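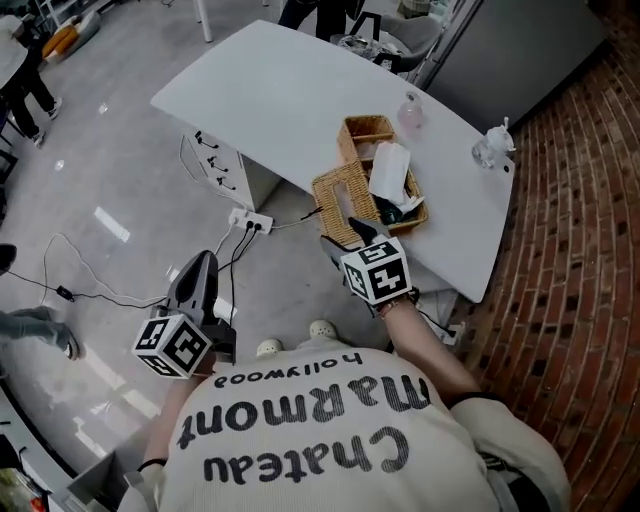 I have spent most of this month on one question, which is whether it matters where the marker cube sits on a hand-held gripper. We collect demonstrations with a pair of them, one per hand, and a cube with square black patterns on its faces goes on each so that the cameras can work out where the gripper is and which way it is pointing. The arm later learns from those tracks. If the track is wrong, the arm learns something wrong, and it does so quite confidently. Basket work is where I notice it most. When the right gripper goes down into a wicker basket with compartments, the jaws end up close to the wicker while the cube on top is the part you are relying on, and any small error in the angle between the two gets bigger by the time you reach the fingertips.

Some background for people who haven't read the older posts. The project is called Tveit. The grippers are our own design and the training code is a small package I maintain called Soleck. The task set is tidying: things go into a container, come out of it, or get moved from one part of it to another. Both hands are used, though in a lot of recordings one of them does very little.

Up to now I had treated the offset from cube to jaw as a fixed number. I measured it once with calipers, typed it into a config file and left it alone. Pallbridge, who we share data with, do it differently. They run a short calibration before each batch, turning the gripper about a fixed point and solving for the offset. I had always thought that was a lot of bother for a bracket that doesn't move.

It does move. I went back through 3,377 recordings and solved for the offset in each one where there was enough rotation to do it properly. In 605 of them the answer was more than 2 mm away from the value in my config file. Most of those were from the right hand, which fits, as the right hand does most of the reaching in and gets knocked against things. The bracket is held on by 2 screws and they work loose slowly. You can't feel it by hand until it is quite bad.

What I wanted to know next was whether any of this changes what the policy does. I trained it twice with the same settings. The first run used all the recordings with the fixed offset. The second used the same recordings with the offset solved for each one, falling back to the most recent good value where there wasn't enough rotation. I kept the fallback simple on purpose. I did try smoothing between good values and it made no difference I could measure, so it came out again.

On open table tasks the two policies were the same as far as I can tell. Picking a bottle up and standing it somewhere else has enough slack in it that a couple of millimetres get lost. On the basket tasks the second one was clearly better. The first policy had a habit of coming down on a divider, stopping, lifting and trying again in the same place. I had blamed the wrist camera for that and wasted a good part of a week on exposure settings.

There are limits to this. I tested on one arm, in one room, with baskets we already had. The solve also fails when the person recording keeps their wrist very still, and careful people tend to do just that. I have asked everyone to give the gripper a slow turn at the start of each recording, which costs a few seconds and fixes nearly all of it.

The new solver is in Soleck now, switched off by default. To turn it on, set the offset mode to per-recording in the config. It writes the solved value to the log next to the old one, so you can see how far out you are before you retrain anything. If you use the Gotier mount instead of ours I don't know how it will behave. The cube sits further back on that one and I haven't got one to try.

Still to do: put thread lock on the screws, which I should have done at the start, and run the same check on the left hand recordings separately. I'd also like to know if the cube itself shifts in its holder, as opposed to the whole bracket moving. The residuals hint at it in a handful of cases but there is too much noise for me to say. I hope to have that done by August.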